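Footwear resale app Pangate opens to sellers in a second country 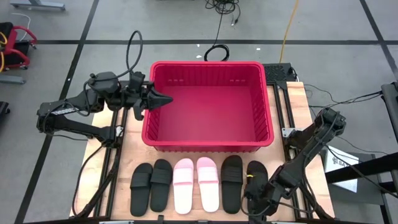
Slide sandals and a plastic bin on a worktable.

Pangate, an online marketplace where people buy and sell used shoes, opened its app to sellers in Cluvano on Wednesday. It is the first time the company accepts listings from outside Lorente, the city where it started and where it still has its only office.

The company says 2,913 sellers are now registered on the platform, most of them private persons who list a few pairs from their own closet. A smaller group are shop owners who use the app to sell last season's stock. Until now, buyers in Cluvano could order from the app, but they could not offer anything for sale themselves, and they paid the cross-border postage in full.

With the new service, sellers in Cluvano can list in their own currency. The buyer pays the price plus a service fee of 7 percent, the same fee that is used in Lorente. The seller pays nothing to list a pair and receives the money after the buyer confirms that the shoes have arrived. If the buyer does not answer within the set period, the payment is released automatically.

Pangate began as a message group for parents who wanted to pass on children's shoes that were outgrown after one season. The group became too large to manage by hand, and its two founders built a simple website where each pair had its own page. The app came later. Children's shoes are still the biggest category, followed by sneakers and summer sandals.

Delivery in the new market will be handled by Pestent, a parcel company that has 304 pick-up points in the country, many of them inside small grocery stores and gas stations. Sellers print a label or show a code on the phone, and leave the parcel at the counter. Buyers choose the pick-up point when they pay. Home delivery is planned, but the company did not give a date for it.

The two companies tested the service with a limited group of sellers before the opening. According to Pangate, 95 percent of the parcels in the test reached the pick-up point within the promised time. The delays were mostly connected with rural addresses, where Pestent collects parcels only on certain days of the week. For these places the app will now show a longer delivery time from the beginning.

Shoes are considered a difficult product for resale. Sizes are different from brand to brand, and wear on the sole is hard to judge from a distance. Pangate asks every seller to fill in the length of the insole and to add photos of the sole, the heel and the inside. Listings without these photos are not published. Buyers can return a pair if the condition does not match the listing, but not if the shoe simply does not fit, a rule that has brought complaints from some users in Lorente.

The company says it is looking at this rule again. One possibility is a paid option, where the buyer adds a small amount to the order and can then send the shoes back for any reason. A test of this option is expected in Lorente first.

Competition in the new market will be stronger than at home. Several general resale apps are already active in Cluvano, and shoes can be found on all of them, usually together with clothing, bags and household goods. Pangate hopes that a search made only for footwear will bring buyers who are tired of looking through long mixed lists. The search can be limited by insole length, by width and by type of closing, and it remembers the sizes of several family members in one account.

The app is free to download, and it is available in both languages of the country. Customer support will be answered from the Lorente office in the first months. The company is hiring a small local team, which should start work in February and will also be responsible for contact with shop owners.

Pangate has not published its sales figures. It says that the business in Lorente covers its own costs, and that the expansion is paid from a loan and from money the founders put in themselves. No outside investor has taken part so far, although the company confirms that it has received offers.

Sellers who already used the app in the test period keep their accounts and their ratings. New users in Cluvano need a phone number and a bank account in the country to register as sellers. Buyers can register with an e-mail address only.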